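Sernness Table List – archive
Print this page | E-mail this message
Last updated: December

Subject: Re: Cider pairing supper, what are we pouring?
From: Jucélia Andrade

On the first round, Novby list member wrote:

> Are we still doing ciders only, or can people bring a dessert wine
> for the end? Also I have a bottle of the Araújo perry from last
> year that I'd love to open with a crowd. And is it 26 of us or
> did that change?

Hi everybody,

Yes, 26, and that's the final number, so please don't invite your cousin (you know who you are). And YES to the perry, bring it! I've been hoping somebody still had one. Put it in the fridge the night before and take it out when you leave the house – that should get it to the table at a nice temperature, cool but with all that pear smell still there.

Dessert wine is fine by me too, but let's keep it to one bottle. Last winter we had four open by the end and I poured most of the last one into a gravy.

I drove up to Gelivard last week to taste, and the still ciders are so good this year. Really dry, a little smoky, and they had the stove going and a pot of onion soup for anyone who wandered in. I stayed way too long. We're getting three cases at $70 each, delivered, and I'll collect from everyone at the door.

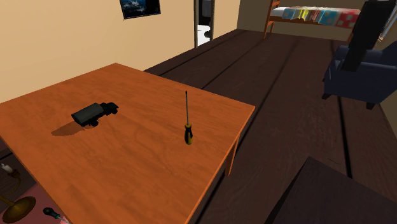 What I still need from you

1. Cheese. Something hard and salty for the dry cider, something soft for the perry. No blue this time, it flattened everything else we tried.

2. Bread, lots of it. I can bake two loaves but that's my oven's limit.

3. Glasses. The hall has tumblers and they're awful for smelling anything. Any old wine glass will do, and put tape with your name on the foot.

4. Somebody to do a hot dish. I was thinking sausages with apples and mustard, done in one big tray, but I'm open to beans if that's easier.

Doors at 6:30, first pour at 7. Write back to the list and not just to me, so we don't end up with five Goudas.

Jucélia

Shares: 3 | Comments: 0
Print | E-mail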